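### 3.2 Bench layout and glassware

The second part of the study dealt with the arrangement of small glassware on a shared teaching bench. Earlier work at the Bavdale site had recorded how long students spent looking for items, but had said little about where those items were placed between steps. The present section describes the layout used from March onward and the rules adopted for setting items down.

All items stood directly on a plain brown tabletop, without trays or mats. Beakers were kept toward the front, where they could be lifted without reaching over other glass. The rack for test tubes stood farther back, and smaller items were placed in the space beside it.
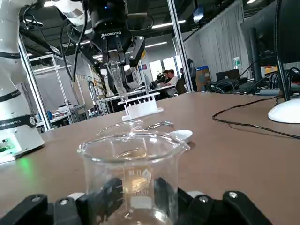

Clear glass raised a particular difficulty. In the written comments collected after the first round, the rim of an upright beaker was named more often than any other feature as hard to see against a dark surface. Graduation marks printed in white were of limited help, as they could be read from one side only. Ahmadpour therefore proposed that beakers be turned so that the spout faced away from the rack, and this rule was kept for all later rounds. Glass rods were to be laid flat, well back from the front of the table - a rod left near the front was logged as a fault whether or not it had moved.

The log covers 473 placements, of which 50 were set aside before analysis for incomplete entries. A placement was counted as correct if the item stood within 20 millimeters of its assigned position. Test tubes were treated separately. A tube was scored only as seated or not seated, and no distance was recorded for it.

The rack itself was left in one position through each round. An open front was preferred to a solid block for the tube trials, on the grounds that the lower ends of the tubes could be checked without lifting them. Tongs were assigned a place to the side of the rack and were laid down flat. 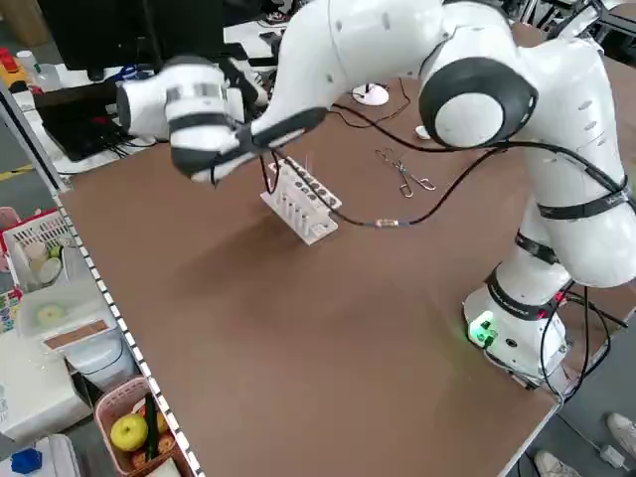 **Figure 4.** Bench layout with clear test tubes in the white rack and metal tongs to the right.

Two limits of this layout should be noted. The space behind the rack was not assigned to any item, and small objects tended to collect there over the course of a round. The Wibisono scoring sheet has no code for such objects, and they were entered as free text. In addition, the positions were chosen for a bench used from one side. Their use on a bench with access from both sides would require a separate trial, and the results in Section 4 should be read with this in mind.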